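Right, I have to talk about the Nevach all-nighter at Plutthorpe because I've had four hours' sleep and it's all still going round my head. Long thread, sorry in advance 🧵

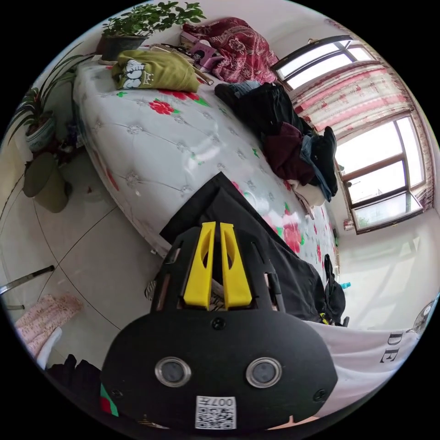

I went for one name, Ans Van Damme, and came home with three new favourites. She played the small room at 2am, vinyl only for the first half, and I have never heard gabber mixed that gently. Eight minutes between two kicks and you couldn't find the join!

If you don't know her stuff, start with the Flillercombe EP. Side B. The second track has this horrible squealing lead that drops out and leaves you with just a choir and a snare, and the whole room sang the choir bit back at her (badly) (me included).

Before that was Beatriz Neves, 45 minutes, first time playing outside her home town I think. Started at 150 and was well past 200 by the end. She looked terrified for the first two records and then someone at the front held up a shoe and she cracked up laughing and that was it, off she went.

Somebody please book her for longer. She had loads more in that bag, I could see her flicking through it when the stage manager came over.

Main room: Heriberto Beltrán b2b Aldana Durán. I'd had my doubts about this one on paper, he's so melodic and she's basically a cement mixer, but oh my god. He'd lay down a big sad piano break and she'd come crashing in underneath it a bar early. Every time. You'd think you'd get used to it.

They closed with an unreleased one. No idea of the title, people near me were calling it "the goose one" and if you were there you know exactly why. If anyone has a clip longer than 27 seconds please send it, mine is mostly my own voice.

Sound was so much better than last July, by the way. They've turned the left stack in a bit and you can finally stand by the bar and hear hi-hats. Free water by the cloakroom too, and the queue for it moved.

Only moan is the night bus. The 427 went past full twice, so I ended up walking to Egger with a lovely couple from Leeds who'd seen Aldana 60 times between them. They had a spreadsheet!

Next one goes on sale Wednesday at noon. Same building, line-up not out yet, and I'm buying mine anyway.

Edit to add: several of you asking, yes Beatriz recorded her set, she says it'll be up once she's fixed the levels on the first ten minutes. Will reply under here when it lands.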